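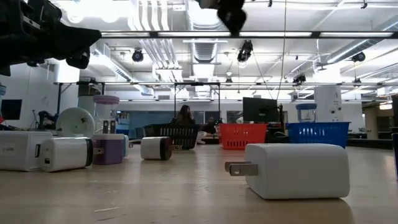

Sewing room check, March

I run through my list before every big project, and this month it's the Makhubela quilt, so I was pickier than usual. Notes as I go!

Iron cord and plug – OK. No fraying, no brown marks. I did wiggle the plug and it sits tight.

Iron auto shutoff – OK. Clicked off at 9 minutes, same as last time.

Power strip – REPLACE. The switch feels mushy and I don't trust it. Everything stays unplugged until I get to the store.

Rotary cutters – one fail. The guard on my old Wakel won't lock anymore (I loved that thing). Blade is out and taped up in the sharps tin.

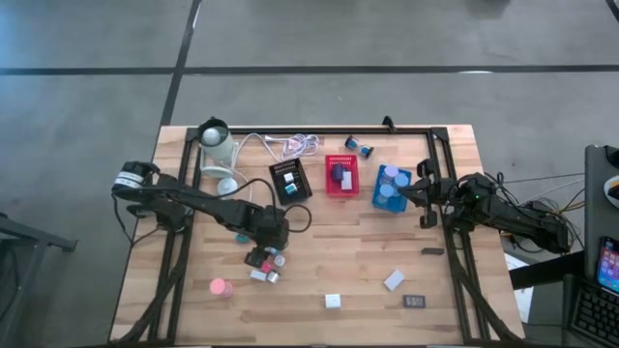 Butcher-block tabletop, concrete floor

Machine, Jodix – needs oil. The counter says 242 hours and I'm overdue. Foot pedal cord OK, needle changed, lint cleaned out – so much lint!

Pins – swept with the magnet and found 14 in the rug. Fourteen! Barefoot sewing is officially over.

Scissors – OK, all back on their hooks.
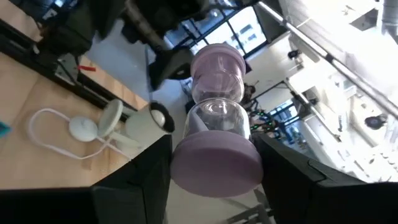

Lilac hourglass

Lighting – so-so. The Veklow lamp is fine but its clamp slips. Tightened it, will look again in April.

Smoke alarm – tested, loud, OK.

Still to do: power strip, oil, new cutter.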